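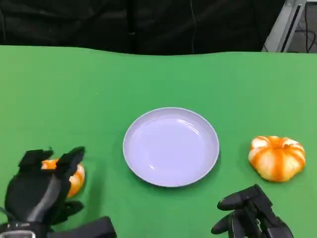
The green table, with plate and mandarins.

Studia Shared Kitchen, Erkardale
Minutes of the February users' meeting
Start: 5 p.m., or when the kettle allowed. Chair: Guadalupe Contreras. Minutes: the person who sat nearest the pen.

1. Minutes of the last meeting
Approved after one correction. The phrase "a lively exchange about sponges" now reads "an exchange about sponges."

2. Snack table
The chair reported that the green covering has stayed on the table for a full month, which is a record for any covering in this building. Two members find the green restful. One finds it reminds her of billiards and would like that written down, so it has been.

The far edge of the covering still does not lie straight. A proposal to trim it was heard. A second proposal, to stop looking at the far edge, was also heard and had wider support. Left as is until someone brings proper scissors.

The round pale lavender plate was agreed to be the fruit plate. It has a raised rim, so things stay put on it, provided they are put on it in the first place. Members were asked to set peeled fruit on the plate and not next to it.

3. Mandarins
The Mendoza order came to 12 pounds this month. Discussion of whether peeled mandarins should be set out at all. For: people eat them, and the peel goes straight in the compost instead of down the back of the radiator. Against: a peeled mandarin left out through a long afternoon gets a leathery look that puts everyone off.

There was a side discussion of pith. Some members want it picked off. The chair said that anyone who wants a mandarin without its white bits is welcome to attend to their own mandarin. It was pointed out that a peeled one with the pith left on looks quite a lot like a small pumpkin, and that this is no bad thing. No vote taken.

Agreed: peel no more than will be eaten in 20 minutes. Peel the whole fruit once you start it. Half-peeled ones are not to be put back in the bag.

4. Room 503
The people in 503 have asked if they may borrow the plate for their open evening. Agreed, on the understanding that it comes back washed and that it is the same plate. The chair remembers the casserole dish, even if 503 does not.

5. Dish soap
We are out of Ilitz again. The lemon kind was bought last time by mistake and has been defended ever since by the member who bought it. Next bottle to be unscented. The lemon one is to be used up first, without remarks.

6. Any other business
The drawer by the sink sticks. It was sticking at the last meeting too. G. Contreras will rub a candle along the runners and report back.

A request for a second plate, for peel only, was put off to next time. Until then peel goes in the compost pail and crumbs go wherever they have been going.

Someone asked who keeps turning the wall clock to face the wall. No answer was recorded.

Meeting closed at around 6:30. The remaining cookies were divided without a motion.

Action list
Scissors for the table covering: open
Unscented soap: G. Contreras
Drawer: G. Contreras
Plate to 503 and back again: 503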